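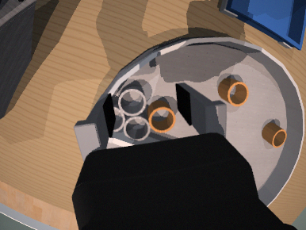
Comment retrouver le parcours d'un soldat quand son dossier individuel a brûlé ?

On passe par les documents de son unité : rapports du matin, journaux de marche, listes d'embarquement, ordres de citation. Ces pièces étaient classées par compagnie et conservées à part des dossiers personnels, donc une bonne partie existe encore.

Le détail de ma demande : mon grand-oncle était américain, né en Géorgie, et il a servi dans une compagnie de camions en Normandie à partir de l'été 1944. C'était une compagnie de soldats noirs, comme beaucoup d'unités de transport à l'époque. Dans la famille on a toujours dit qu'il avait été proposé pour une médaille après avoir sorti des blessés d'un convoi bombardé, et que la proposition n'avait pas abouti. J'ai écrit aux archives du personnel à Saint-Louis, qui m'ont répondu que son dossier faisait partie de ceux détruits par l'incendie de 1973. Il me reste une lettre de sa main, une enveloppe avec un numéro de compagnie (3416) et une adresse postale militaire à moitié effacée. Par où commencer, depuis la France, et sans parler très bien anglais ? Est-ce qu'une proposition de médaille laisse une trace quelque part quand elle est refusée ?
Posté par Drostov, samedi

Raller
Membre depuis 4 ans

Vous avez déjà le plus utile, le numéro de compagnie. Pour la suite je ferais dans cet ordre.

D'abord, redemandez à Saint-Louis, mais autre chose. La première lettre portait sur le dossier personnel. Il existe aussi des pièces de solde (final pay voucher) qui n'étaient pas stockées au même endroit et qui donnent au moins la date et le lieu de démobilisation, et souvent le matricule. Avec le matricule tout devient plus simple. Précisez dans la demande que vous savez que le dossier a brûlé et que vous cherchez les pièces de substitution, sinon vous recevrez la même réponse que la première fois.

Ensuite, les rapports du matin de la compagnie. C'est un document quotidien, très sec, qui note les arrivées, les départs, les hospitalisations, les changements de grade et le lieu où se trouve l'unité. Il n'y a un nom que lorsqu'il se passe quelque chose pour l'homme en question. Si votre grand-oncle a été blessé, muté ou promu, il y sera. S'il a fait toute la campagne sans incident, il peut n'apparaître que deux fois. Lisez quand même les jours autour du bombardement : les véhicules perdus et les blessés y figurent parfois en remarque.

Pour l'histoire de l'unité elle-même, c'est aux archives nationales américaines, site de College Park, et non à Saint-Louis. Les compagnies de camions dépendaient le plus souvent d'un bataillon ou d'un groupe, et c'est souvent à cet échelon que les rapports mensuels ont été conservés. Cherchez donc aussi le bataillon de rattachement. Le numéro d'APO sur l'enveloppe aide : il existe des listes qui donnent le lieu correspondant selon le mois. Attention, le même numéro a pu servir à plusieurs endroits au fil de la guerre.

Sur la médaille. Une proposition refusée laisse rarement un dossier complet. Elle remontait la voie hiérarchique et pouvait être rejetée ou abaissée à une décoration inférieure. Dans le second cas il y a un ordre général avec le nom, et les ordres généraux ont été mieux gardés. Je chercherais donc une Bronze Star ou une Soldier's Medal plutôt que ce que dit la tradition familiale. Si la proposition a simplement été rejetée ou perdue, il reste à espérer une mention dans la correspondance du bataillon, ou un article de la presse noire américaine de l'époque, qui suivait ces affaires de près. Ces journaux sont en grande partie numérisés et on peut y chercher par nom.

Pour replacer tout cela : aucun soldat noir n'a reçu la Medal of Honor pendant le conflit. Sept l'ont obtenue en janvier 1997, après une étude commandée par l'armée, et un seul était encore vivant. Les chercheurs avaient eux aussi buté sur les dossiers manquants.

Pour l'anglais, écrivez court. Nom, date et lieu de naissance, date de décès, unité, ce que vous demandez. Ils n'ont pas besoin de l'histoire de la famille.

Pitham

J'ajoute un point côté français, parce qu'on l'oublie souvent. Les archives départementales de la Manche et du Calvados ont des fonds sur la présence américaine : réquisitions de terrains, accidents de la route, plaintes, correspondance des maires. Les compagnies de camions stationnaient dans des champs ou des bords de bourg pendant des semaines et elles ont laissé des traces dans ces papiers. Je cherchais une autre compagnie et j'ai trouvé son emplacement dans une demande d'indemnité d'un agriculteur, pour une haie arrachée. Le nom d'aucun soldat n'y était, mais j'avais la commune et le mois, et à partir de là j'ai pu lire les rapports américains autrement.

Deux choses pratiques. Les délais à Saint-Louis sont longs, j'ai attendu tout l'hiver. Et si vous passez par un chercheur privé sur place, demandez d'abord un devis par boîte consultée. Le mien m'avait annoncé un forfait de 600 dollars pour « l'unité complète » et j'ai reçu 25 pages, dont plusieurs en double. Elles étaient utiles, mais je ne recommencerais pas sous cette forme.

Pour la lettre et l'enveloppe, numérisez-les en haute définition, recto et verso, avant de les manipuler davantage. Un cachet illisible à l'œil ressort parfois en jouant sur le contraste.

Arumugam

Il a peut-être participé au Red Ball Express, regardez de ce côté. Beaucoup de compagnies de camions y étaient. Sinon il y a des groupes de passionnés en Normandie qui connaissent bien les unités, ils répondent vite en général.

Commentaire de Raller : c'est possible, mais à vérifier dans les rapports. Toutes les compagnies n'y ont pas été affectées, et certaines seulement quelques jours. Le Red Ball commence fin août 1944 et s'arrête en novembre. Si le convoi a été bombardé en juillet, c'est autre chose.

Commentaire de Drostov : merci à tous. La lettre est datée de septembre et parle du convoi comme d'une chose déjà ancienne, donc plutôt juillet. Je refais la demande à Saint-Louis pour les pièces de solde et je mettrai la réponse ici quand je l'aurai.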